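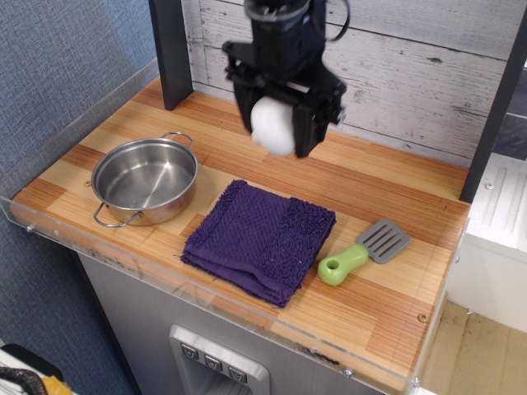

The play kitchen counter, with the little pot, the purple towel and the lime-green spatula.

So the countertop is my favorite part and I will bore anyone who lets me! It's striped light wood, the butcher-block look, pale tan next to honey next to a much deeper orange-brown, and I went back and forth over it for most of February (Ruby-Lee Doolan got 2 very long phone calls on the subject – sorry, Ruby-Lee). Then there's the clear strip along the front, screwed on, so things don't roll off onto the floor and under the couch where I have to fish them out with a yardstick.

The backsplash is only a printed panel, whitewashed planks with knots and all, and I like it more than the tile in my real kitchen. The pot is stainless steel and shiny inside, with wire loop handles that are just right for small hands. I did fuss over the towel, which is a thick one folded up into a rectangle, but I love that violet against the wood.

Next up is a shelf for the cups. I'm thinking hooks underneath, maybe a rail – if you've done one, tell me what you used.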